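3.2. La mesilla como lugar de guardado en habitaciones de hotel

En la sección anterior hemos tratado el escritorio y el armario. En esta sección nos ocupamos de la mesilla de noche, que es el mueble más pequeño de la habitación y, según nuestros datos, el que recibe más cambios de objetos durante una estancia. La muestra comprende 54 habitaciones de dos establecimientos, Haverford y Ullia, y las anotaciones fueron hechas en el mes de febrero por dos de los autores (J. Petersen y S. Duangkaew) con la misma plantilla que se presenta en el Apéndice B.

Para cada mesilla se anotó la forma del tablero, la presencia de cajón, el tipo de apoyo y los objetos que pertenecen al hotel. No se anotaron los objetos personales de los huéspedes. En total se registraron 143 objetos del hotel, repartidos entre el tablero y el interior del cajón. Las categorías más frecuentes fueron el teléfono, el mando a distancia, la lámpara y el material impreso.

Un primer resultado se refiere a los mandos. En 30 habitaciones había más de un mando, y en la mayoría de ellas los dos no estaban guardados en el mismo lugar. Llamamos a esta situación «guardado dividido»: un mando queda sobre el tablero, al alcance de la mano, y el otro dentro del cajón. Para el huésped que llega por primera vez, el mando del cajón prácticamente no existe hasta que lo busca. D. Jardine (comunicación personal) observó el mismo problema en apartamentos de alquiler, aunque allí el segundo mando suele estar cerca del televisor.

El segundo resultado se refiere al cajón mismo. En las mesillas redondas el frente del cajón continúa la curva del mueble, y cuando está cerrado se distingue poco del resto. La Figura 4 permite comparar las dos situaciones en una mesilla de este tipo.
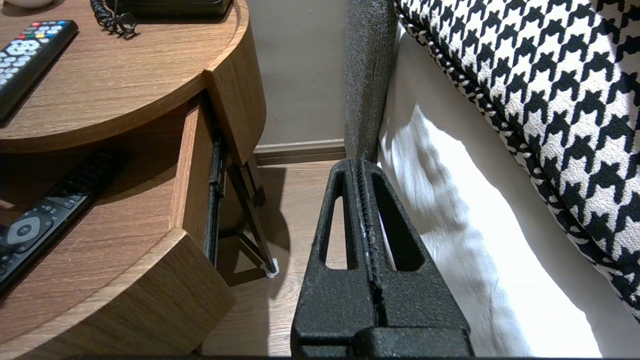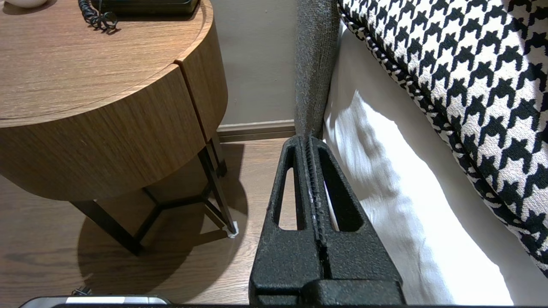
Figura 4. Mesilla redonda de madera con base metálica oscura. Primera fotografía: cajón abierto, con un mando en el interior y otro sobre el tablero. Segunda fotografía: detalle de la junta vertical en el contorno curvo del mueble.

La dificultad para reconocer un cajón curvo tiene consecuencias prácticas. En las entrevistas con el personal de limpieza, Madhu Nautiyal encontró que los cajones de frente recto se revisan casi siempre en la salida del huésped, mientras que los curvos se olvidan con más facilidad, sobre todo cuando no llevan tirador. Las personas entrevistadas hablaron de cargadores, gafas y libros pequeños que aparecieron allí varios días después. También mencionaron que un mando guardado en el cajón se considera a veces perdido y se pide otro a la recepción, de manera que la habitación termina con un aparato de más.

Respecto al tablero, la forma redonda reduce la superficie útil cerca de la pared. El teléfono ocupa normalmente la parte posterior y su cable, si es en espiral, invade una zona que el huésped quisiera usar para un vaso o para su propio móvil. Hemos medido el espacio libre solamente en los modelos de tablero mayor, de 600 mm de diámetro, y por este motivo no presentamos una comparación estadística entre formas. Sin embargo, las notas de campo indican que los objetos son desplazados hacia el borde delantero durante el día y devueltos hacia atrás en la limpieza.

Queda la cuestión de si los dos mandos deben guardarse juntos. La norma interna de Haverford pide que ambos estén sobre el tablero; la de Ullia no dice nada al respecto. En la práctica no encontramos una diferencia clara entre los dos establecimientos, lo que sugiere que la costumbre de cada persona pesa más que la norma escrita. Volvemos sobre este punto en la sección 4.1, donde se analiza el orden en que se prepara la habitación.

Artículos relacionados
Wongsuwan, S. El cajón olvidado: objetos perdidos en alojamientos de corta estancia
Petersen, J. y Nautiyal, M. Escritorios sin uso en la habitación de hotel
Jardine, D. Dónde se dejan las llaves: un estudio en apartamentos de alquiler
Duangkaew, S. Alturas de cama y mesilla en tres categorías de hotel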